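3.2 Open kitchens and the evening routine

The households in Wulstead were asked to keep a diary of cooking and eating for 30 days. In the older apartments the kitchen is a closed room, and most entries name one person who cooks alone. In the newer ones the kitchen is open to the living space, and the diaries show more talk and more small meals - often at hours when no meal was planned. We took floor area and length of the work surface from the building plans drawn after 2000.
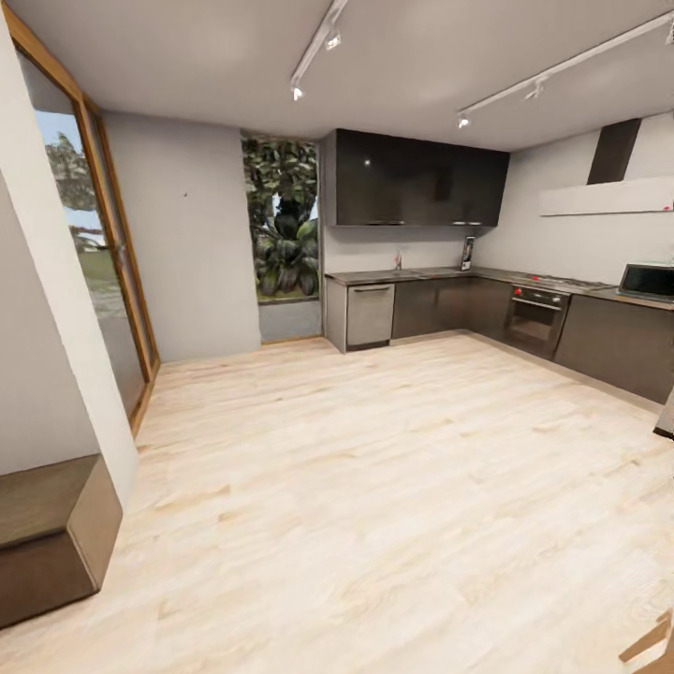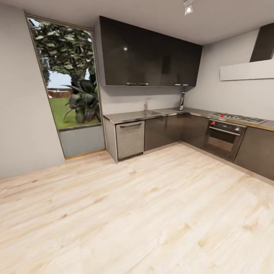
Figure 3. Rendered views of an L-shaped kitchen with a light wood floor.

One respondent in Murner objected to our reading of the diaries, and wrote that an open kitchen did not make her family talk more, it only made the talk easier to hear from the sofa. We think this remark is fair. The diary asks who was present, but it does not ask who took part, and these two things are easily mixed. For this reason we coded the 1321 entries a second time and kept "present" and "taking part" as separate categories. The difference between closed and open kitchens became smaller, but it did not disappear. It was largest in the hour before dinner and almost absent at breakfast, when people in both groups ate quickly and left the room one by one.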